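**Village school asks for our kids just when the herd moves. Has anyone found a way round?**

*posted by saltlick_upper, July 2018*

We keep goats and a few cows above Skerneck and go up to the summer pasture with the whole household, grandmother included. The district has now told us that any child absent more than two weeks running comes off the roll at the Nikby school. The herd goes up for a good deal longer than two weeks. The goats have not been informed of the policy.

My older girl is nine and reads everything, including the label on the sheep dip. The younger one is six and would be glad to be struck off. I don't want either of them boarding in town with strangers, and I can't leave my wife alone up there with the milking. The head teacher is sympathetic in the way of a man who has a form to fill in.

Last year a woman came up on foot with a sack of readers and taught under a tarpaulin for a while, and it was the best schooling they've had. Then the money stopped. Is there any arrangement where the lessons follow the families and still count? I've been told yes, no, and "write to Vinau," which is where letters go to retire.

**larchgate**

Yes, there is, though you'd never learn it from the district office. Ask for a "seasonal site" under the Nikby school. Your children stay on the Nikby roll, the register goes up the hill with the teacher, and days marked there count as days at school. We've had one on the east side for 3 summers.

What you need is a list of families, signed or thumbprinted, and a named spot. "Wherever the grass is" was rejected. We put down the name of the spring and have been within shouting distance of it ever since, more or less.
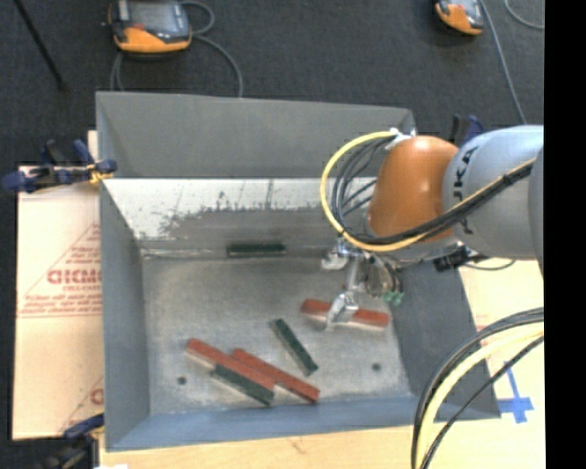 Get the list in by February. They plan the teachers' postings then, and if you turn up after that they'll tell you, very kindly, about next year. Ours went in late the first time and we got a box of chalk and no teacher.

The pay is the weak part. The district covers the teacher's wage but no food and no travel, so the families feed whoever comes. Put that in writing among yourselves before you go up, or one household ends up doing all of it and mentioning it at weddings.

Our site has goats wandering through it, and a blackboard that one of the cows licks. The inspector came up once, got rained on, and passed us.

**plainspeaker2**

Kids belong in a proper school with a roof. My cousins boarded and it did them no harm. One of them is in insurance now.

**third_switchback**

Adding to what larchgate wrote, which matches what we did apart from the cow.

If the district says there's no wage this year, try the Afolabi fund. They give small grants for herding families' schooling, and we got 436 toward a teacher's food and a tent. It took almost the whole winter to come through and the form asks for your street address. We wrote "none" and they accepted it, after a letter asking if we were sure.

Two more things. Ask the Nikby head for a letter saying your girls are pupils in good standing, and get it before you leave, while he still feels sympathetic. And keep a copy of the register somewhere the goats can't reach. Ours ate most of May and the office wanted to know where the children had been.

For this summer you're probably too late for a seasonal site, but ask whether the head will send work up with whoever carries the salt. Ours agreed to that, and marked them present on the days the pages came back filled in. I don't think it's strictly in the rules. I also don't think anyone in Vinau has read the rules.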